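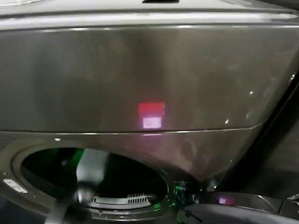 Zistcombe House Residents' Association
Minutes of the August meeting, held in the ground floor common room at 18.30

In the chair: Ginevra Caruso
Present: residents of 14 flats. Apologies were received from flats 3 and 9.

1. Minutes of the last meeting
The minutes were read and approved with one correction. In point 5 the word "dryer" must be "drying room".

2. Laundry room
The chair informed the meeting about the laundry room. The complaints in the book are mostly of three kinds: washing left in the drum, fluff and hair on the rubber, and marks on the front of the machines.

It was discussed for a long time if a person may take out the washing of another person when the programme is finished. Flat 11 was against, flat 6 was strongly for. It was agreed that after 20 minutes of waiting one may take it out and put it in the blue basin on the shelf, but not on the floor and not on top of the machine.

The door stays open after each wash. Flat 2 remarked that small children come in the room in the afternoon and asked that the door of the room itself is then kept closed. Agreed.
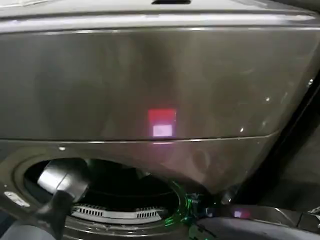 Reading time: 2 minutes

3. Cleaning of the machines
The dark grey front shows every finger. Smudges can be seen on the panel also when the rest is in order, and the chair asked how the residents clean it at home. Flat 8 uses a damp cloth and after this a dry one, always in the direction of the brushing. Flat 4 uses vinegar. The meeting prefers the damp cloth and asks that no powder cleaner and no rough sponge is used on the front or on the edge of the top.

The rim of the door is to be wiped also inside the folds. A list will hang on the wall and each floor takes one month, beginning with the first floor.

4. Offers for repair and service
Two offers were received for the yearly service of the laundry room. Baltis asks 225 pounds and comes in the morning only. Guerra asks 261 pounds, with the cleaning of the drain included. Flat 12 had good experience with Guerra in her former house. By vote, Guerra was chosen with nine for, three against and two who did not vote.

5. Money
In the laundry fund there are 1770 pounds. It was proposed to buy a second drying rack from Pliltano. The decision is moved to the next meeting, as no person had measured the wall.

6. Other matters
A grey sock, a pillow case and a child's vest were found and are in the box near the stairs. What is not collected until the end of the month goes to the charity shop.
The light on the second landing was reported again.

The meeting was closed at 19.50.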